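The case for measuring rice with something other than the cup in the box

By Bart Lambrechts
Nov 29, 2024

Every electric rice cooker is sold with a plastic cup, and every cup is lost within a year. The usual response is to substitute a US measuring cup and blame the appliance for the result. The appliance is seldom at fault. The cup in the box holds 180 milliliters. The cup in the drawer holds 237. Fill the pot to the line marked 2 after adding two drawer cups of rice, and the grain is short of water by close to a third.

My position is that household rice should be measured by weight, that the scale printed inside the pot should be treated as a starting value, and that the paddle should be kept out of the storage bin. The first two points draw little argument. The third does, and I will come to it.

Weight first. A rice-cooker cup of dry white rice comes to 150 grams, give or take a few grams for variety. Volume readings depend on how the grain settles, whether the cup was tapped, and who leveled it. Bram Leemans and I compared scoops at his kitchen in Herkdale in June. We used one bag of medium-grain rice and one cup, and took turns. My scoops were consistently heavier than his. I pack the cup against the side of the bin without noticing. A kitchen scale with one-gram resolution removes the operator from the measurement.

The water lines come next. They assume the supplied cup, white rice, and a rinse followed by a full drain. Rinsed rice holds water. If the rice goes in wet and the pot is filled to the line, the held water is already accounted for, and the line works as designed. If the rice goes in dry and water is added by a separate measure, the line is irrelevant and the ratio has to be set by the cook. Mixing the two methods is the most common error I see. Pick one.

Small batches deserve separate treatment. With a shallow layer of grain in the bottom of a wide pot, surface evaporation takes a larger share of the water than it does in a full pot. A ratio that works for a family dinner will leave a single portion firm. I add 3 tablespoons of extra water to any batch under 230 grams dry and have had no cause to change the figure.
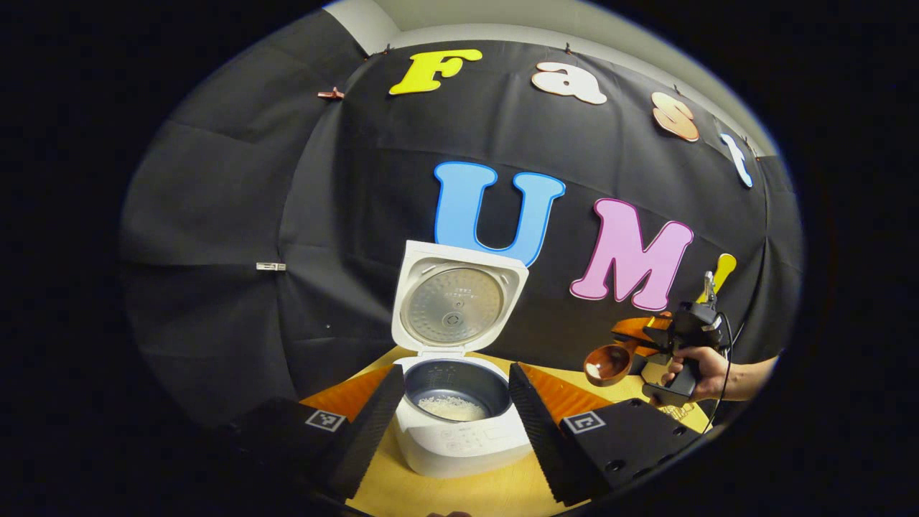
Uncooked white rice in the pot, more on a wooden paddle, lid fully open.

Now the paddle. A rice paddle is shaped for turning and serving cooked rice. The bowl is shallow so that the grain releases, and the edge is thin so that it can cut down the side of the pot. Both features make it a poor vessel for dry rice. A mound sitting on a shallow bowl has no level line, so no two mounds are alike. As a way of topping up a pot that is already on a scale, a paddle is acceptable. As a unit of measure it is useless.

Howard Cheetham disagrees. He wrote to me after my last piece on this subject to say that he has portioned rice by the paddle for decades and that it comes out fine. I believe him. He cooks the same brand in the same pot for the same number of people, and any repeatable motion will calibrate itself under those conditions. The method fails when someone else does the cooking.

There is also a hygiene argument, which I consider stronger. A wooden paddle that goes from washing-up to rice bin may carry moisture in the grain of the wood. Dry rice stores well for as long as it stays dry. I keep a metal scoop in the bin and leave the wooden paddle for cooked rice.

One point on lids. Check the inner plate and the steam valve before loading the pot, while everything is cold. Starch collects around a valve and dries to a film that is easy to miss. On models where the plate comes off, wash it after each use. On models where it does not, wipe it with a damp cloth and leave the lid standing open until the surface is dry.

The procedure I follow: pot on scale, tare, rice to weight, rinse, drain, water to weight, wipe the outside of the pot, close the lid. It adds less than a minute to the job. Jozef De Smet has asked whether the same figures hold for brown rice. They do not, and I will cover brown rice separately once I have enough batches logged.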